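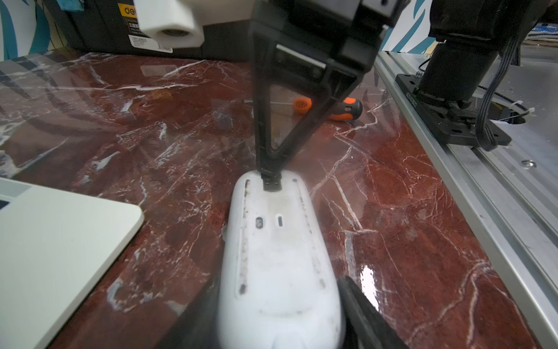
Page last changed: 2023-08-10

Kastholm Society for Popular Song and Stage History
Minutes of the Regular Meeting of the Programs and Collections Board

Present: Benedicta Appiah (chair), Harvey Robichaud, Karabo Visser, Keegan Lapointe (recording)
Excused: Gaétan Zacharias

1. Call to order
The chair called the meeting to order at 7:05 p.m. A quorum was present. The agenda was adopted with one change: the item on the reading room was moved ahead of the fall program.

2. Minutes of the previous meeting
Mr. Lapointe noted that the title of the second parlor song under item 6 had been given incorrectly. The minutes were approved as corrected. Moved by Visser, seconded by Robichaud. Carried.

3. Morin sheet music collection
Ms. Visser reported that the first pass through the Morin collection is complete. The collection holds 2221 pieces of printed sheet music, of which 1291 now have a full catalog entry giving composer, lyricist, publisher and plate number where one is printed. The rest have a short entry only.

Ms. Visser drew attention to a group of temperance songs found in the last two boxes. Several set new words to tunes already popular on the stage, and in two cases the printed cover credits the author of the words but not the composer. Mr. Robichaud asked whether the tune should be named in the catalog when the cover does not name it. After discussion the board agreed that it should be, in brackets, with the cataloger's initials.

The question of covers in poor condition was held over until Mr. Zacharias can be present.

4. Reading room
Requests to copy songbooks continue to come in by mail without a stated purpose. The board agreed that the request form will be changed to include a line for intended use. Bound volumes will not be copied flat. Readers may consult up to 30 items in a day, as before.
Action: Lapointe to revise the form.

5. Fall program
The October evening will be given over to temperance song on the touring stage, with a talk by Mr. Robichaud and sung examples. Mr. Robichaud asked that the songs be performed with all verses, including those usually left out of modern songbooks – the argument of the song is often in the later verses. The chair supported this but asked that the evening end by 9:30 p.m.

The Prekham hall has been reserved. Ms. Visser asked that the printed program give the year of publication for each song and state plainly where the date is uncertain. Agreed.
Action: Robichaud to send the song list to the chair before the next meeting.

6. Newsletter
Two articles are in hand. A letter from a member disputing the origin of a well-known chorus will be printed in full, with no reply from the editor.

7. Other business
The chair read a note of thanks from Mr. Zacharias for the loan of the Clarkier songbooks. The volumes have been returned and checked in.

8. Adjournment
The meeting adjourned at 8:40 p.m.

Respectfully submitted,
Keegan Lapointe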